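Tikeck
03/02/2019

Posting some notes on Gorngate, our example-gathering project for a pick-and-place learner. All of it is in simulation so far. Thread.

The job is simple to say. An arm reaches over a table, closes on an object, lifts it and sets it down somewhere else. We record each try from start to finish and keep the ones that meet the rules.

A person drives the arm for the first batch, using a handheld controller. We tried scripted motion before that. The scripts were tidy, but every reach looked the same, and the learner copied that sameness. It did badly once an object was turned a little.

Count as of tonight: 3,401 tries kept. Each one is capped at 96 steps. If the object isn't down by then, the try gets marked as timed out and goes in its own folder.

We don't delete the bad ones. A dropped object or a missed grasp is still labeled and stored. The first learner won't see them, but we want them for the one that judges whether a grasp is good.

A rod and a round, flat object, each in the gripper: 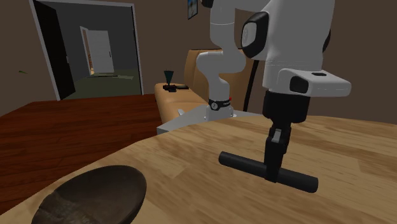
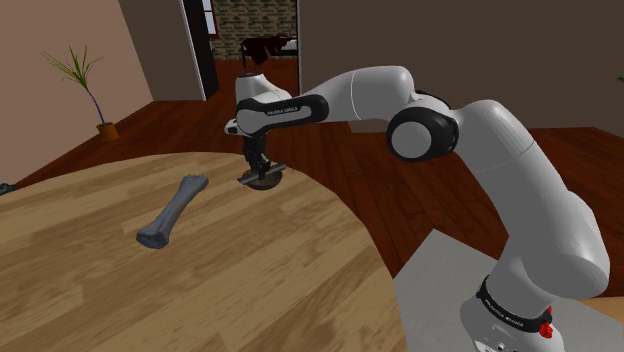

How many tries does one object need before the learner can handle it? In our tests, roughly 80 gets it to a usable point for simple shapes, and odd shapes take more.

Long objects are slow to collect. Grab a rod near one end and it tips. We now ask drivers to try different spots along the length on purpose, so the set has good and bad grips in it.

Flat objects have a different problem. The fingers have to come down low, and drivers tend to slow way down near the table. That leaves a lot of steps where almost nothing moves. We trim the longest pauses and leave the short ones in.

Rooms and table tops get swapped between sessions. Same for lighting. The Akgül set we started from had one room only, and a learner trained on it fell apart when the wall color changed.

Labels are kept short: object type, start pose, end pose, result. We had a free text field in February and dropped it. Drivers typed things like "ok" and "ok i think" and we couldn't use any of it.

There are 2 drivers right now. Their styles are different enough that you can tell them apart from the speed plots. We mix their tries evenly in each training batch.

Next up is the Stosberg object list, mostly kitchen things with handles. The controller mapping for wrist turn needs fixing first. I'll add to this thread when the new batch is in.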